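FOR IMMEDIATE RELEASE
3/30/26

Plekon to Open Its Desktop Refurbishing Bench to Neighborhood Schools

Plekon, the computer reuse workshop on Galbraith Street, is happy to announce that it will be taking in retired desktop towers from schools all over the district this spring, and (we are very pleased to be able to say this) sending them back out again to families who have been waiting for one. The workshop has room for 400 machines in this first round, and every one of them will be opened up, looked over and cleaned before it goes anywhere.

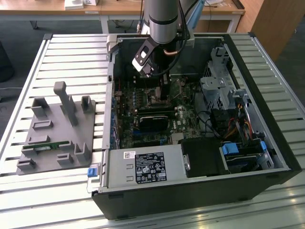

The idea grew out of a small trial last December, when a single school sent over 16 towers that had been sitting in a storage closet. "We thought we would be stripping them for parts," said Hauwa Afolabi, who manages the workshop. "Once the side panels came off, we kept finding good solid machines in there, and it seemed a terrible shame to do anything with them except get them running again."

Older office-style towers are a real pleasure to work on, as anyone who has spent an afternoon inside one will tell you. Many have colored tabs and latches that show you where to press, so a drive or a power supply can come out without hunting through a drawer for the right screwdriver.
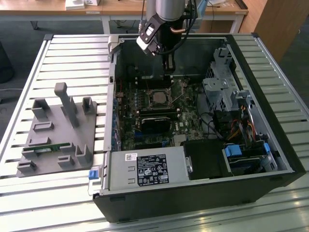

A desktop tower on its side at the workbench, with the power supply and blue release tabs in view.

Each tower accepted into the program will have its dust cleared, its memory and power supply tested, and its old drive wiped or replaced. Technician Wiroj Thammasiri has written a bench guide for the job, which schools may have for the asking, and he would dearly love to hear from teachers whose students might like to learn the work themselves.
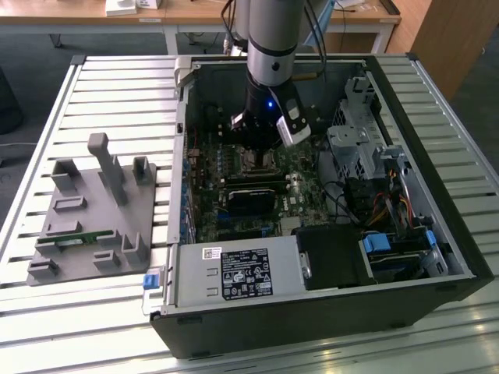
Families can put their names down through their school office, and there is no charge for a finished computer. Schools with towers to give should write to Sipho Mokgethi at the Plekon front desk, with a note of how many they have and whether they can bring them over. Keyboards and mice are welcome too, and so are power cords, which we never seem to have enough of.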